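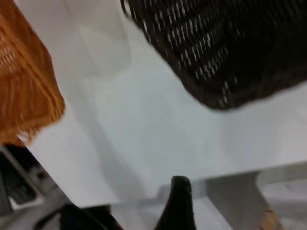 Basketry and Woven Containers
Unit 4 handout: Materials, structure and use
Instructor: Elmarie Mabaso
Revised 20/01/2020

Read this before the workshop session. Bring it with you, because the terms in section 2 are used all through the practical and will not be explained again.

1. What counts as a basket

For this course a basket is a container made by interlacing or stitching flexible material so that the wall holds its own shape. That leaves out boxes made from sheets and bags that collapse when empty. Some objects fall between. A soft twined bag with a stiff rim is one of them, and we will treat it as a basket if the maker started from a base and worked upward.

Basket making is older than pottery in many parts of the world. Plant material rots, so the record is thin. Much of what is known about early work comes from dry caves, waterlogged ground and marks left on clay. When a pot was shaped inside a basket or set down on a mat before firing, the weave could leave a print. Those prints often show the technique clearly even when nothing of the plant is left.

2. Terms

Stake: an upright element of the wall. Stakes are usually thicker than the weavers.
Weaver: the element that passes in and out of the stakes.
Base: the bottom, which may be round, oval or square.
Upsett: the first few rows after the stakes are turned up. They set the angle of the wall.
Siding: the main part of the wall.
Border: the finish at the top, made by bending the stakes down and locking them into each other.
Foot: an extra border added under the base to take wear.
Randing: a single weaver worked in front of one stake and behind the next.
Waling: three or more weavers worked together in turn. Used where strength is needed.
Pairing: two weavers that cross between stakes.
Slewing: two or more weavers laid side by side and worked as one.

Spelling of these words varies between books. "Upsett" with two t's is the trade spelling and is the one used on the worksheet.

3. Four main techniques

Coiling. A bundle of material is laid in a spiral and each round is sewn to the one before. It is slow, but it can make a very close wall. Grass, straw and pine needles all suit it.

Twining. Two or more weavers are twisted around the stakes. The result is firm and can be done with soft material. Twining is common in bags and fish traps.

Plaiting. Flat strips cross over and under each other. There is no real difference between stake and weaver. Palm leaf, bark and split wood are used.

Wickerwork. Stiff stakes with a more flexible weaver. Willow and rattan are the usual materials in the shops. The word "wicker" refers to the method and does not name a plant. Students lose marks on this every year.

4. Materials

Willow is cut in winter when the leaves are down. Brown willow is dried with the bark on. White willow is stripped of bark in spring after standing in water. Buff willow is boiled with the bark on and then stripped, and the tannin gives it a reddish tan color. All three have to be soaked before use. White and buff need an hour or two. Brown may need several days, and the thick rods longer than that.

Rattan is a climbing palm. The outer skin is peeled off and sold as chair cane. The inside is cut into round or flat reed in numbered sizes. Reed takes dye well and needs only a short soak. If it is left in water too long it turns gray and the surface goes hairy.

Paper cord and plastic strand are made to look like plant material. They are even in thickness along the whole length, and this is the easiest way to tell them apart from the real thing. Plastic can be left outdoors and washed with a hose. It goes brittle in strong sun.

Seagrass, rush and water hyacinth are soft and are normally twisted or braided before weaving. They are often worked over a metal frame, and the frame carries the load.

5. Open and close weave

The spacing of the stakes and the thickness of the weaver decide how open the wall is. A close weave keeps in small items such as grain or beans. An open weave lets air through and weighs less. Bread, fruit and eggs keep better with some air around them. Baskets for shellfish are left open so that water and sand run out.

An open wall is weaker against side pressure. Makers make up for this with a band of waling at the bottom and another just under the border. Look for these bands when you examine the study pieces.

6. Case study: the Barrera workshop

The Barrera workshop supplied field baskets to growers in the Bokance valley. Its order book was transcribed by Lilla Kelemen and is in the course folder. The longest single order is for 600 baskets of one pattern, to be ready by August. Of these, 557 were delivered and the rest were struck out without a note.

Kelemen's reading is that the workshop ran short of stakes. Berwyn Gape disagrees and thinks the buyer had found a cheaper supplier of wooden crates. The order book alone does not settle it. Read both pieces (six pages in total) and come ready to say which you find better supported.

Points to note from the order book:
Baskets were priced by size and border type. Color is not mentioned.
Repairs were charged separately, and the most frequent repair was a new foot.
Handles were fitted by a different worker and paid by the piece.

7. Care and storage

Keep plant-fiber baskets out of direct sun and away from heaters. Very dry air makes the rods crack at the bends, and damp air brings mold. Do not lift an old basket by its handle. Put both hands under the base. Do not stack study pieces inside each other unless there is tissue between them.

Dust with a soft brush, following the direction of the weave. Do not oil or varnish anything from the study collection.

8. Worksheet

Complete one sheet for each of two study pieces. Record the shape of the base, the technique used for the siding, the type of border and any repairs. Measure height and greatest width in centimeters. Sketch a small area of the wall, large enough to show how one weaver passes at least six stakes. Then write about 100 words on what the basket could have carried and what features support your view.

Hand in to Jaqueline Figueroa at the department office. Late sheets go to Elvia Hinojosa with a signed extension form.

Reading: Kelemen, order book transcription with introduction. Gape, "Crates and Baskets in Bokance." Both are in the course folder.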